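Ollex Desktop Service Kit: review notes and data card

README for the evaluation copy, revision 4

Ollex is a workbench kit for robot-assisted work on desktop PCs. It is sold by Fangate as a fixture plate, a set of printed holders, a task library and setup support. You bring your own arm and bench. This file covers what we received, how we set it up, what was recorded and what we think of it so far. 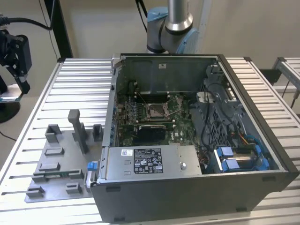
Maintained by: Golshifteh Golestani
Last updated: 2022-11-19
Status: under review, not for resale

What the kit covers

The task library is written for a tower lying on its side with the side panel off. The tasks we were most interested in are the small ones: handling the processor, opening and closing the retention lever, and moving a memory module between the board and its holder. Drive and power supply tasks are listed in the manual as "planned" and we did not score them.

The holders stand to the left of the case. The plate has to be square to the case, or the taught positions drift. Our first plate was slightly warped and Fangate replaced it in May without argument.

Contents of the recordings

The evaluation set holds 2000 episodes across seven tasks. Each episode folder has video, joint positions, gripper opening and a short text label. Failed attempts are kept and marked as failed. Two operators did the teaching, and their initials are in the label file.

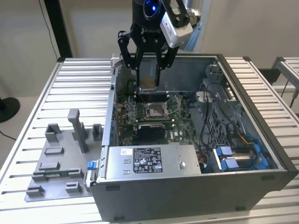
Processor handling took the most setup time. The chip is thin, the fingertips are narrow, and a small error in the grip angle carries through to the socket. The default grip force was too high for our liking, so we lowered it in the config and left it there. If you load the factory profile again, check that value before you run anything.

Memory tasks were easier to teach. The long holder keeps the module at the right height – the end supports could be a little deeper.

Setup

1. Fix the plate to the bench and tighten from the corners in.
2. Lay the case down and line it up with the edge of the plate.
3. Open the retention lever by hand for the first run.
4. Run the calibration routine from the Arabzadeh plugin.
5. Load a task and step through it at low speed. 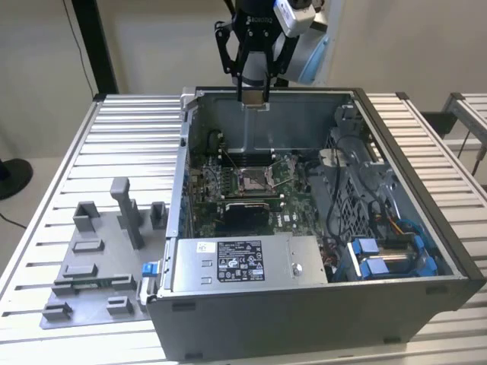
Calibration needs repeating whenever the case is swapped, even for one of the same model. It takes four minutes. The plugin saves the old values with a timestamp, so going back is simple.

Known problems

Cables are the weak point. The task library assumes they stay clear of the board, and it has no step for moving them. Glare from bare metal parts also upset the part finder until we changed the lamp.

The manual still uses the old name, Tomer, for the holder set. The part numbers are the same.

Open items

Price for extra holders, not yet quoted.
Spare fingertips, ordered.
License text for sharing the recordings outside our group, with Fangate for review.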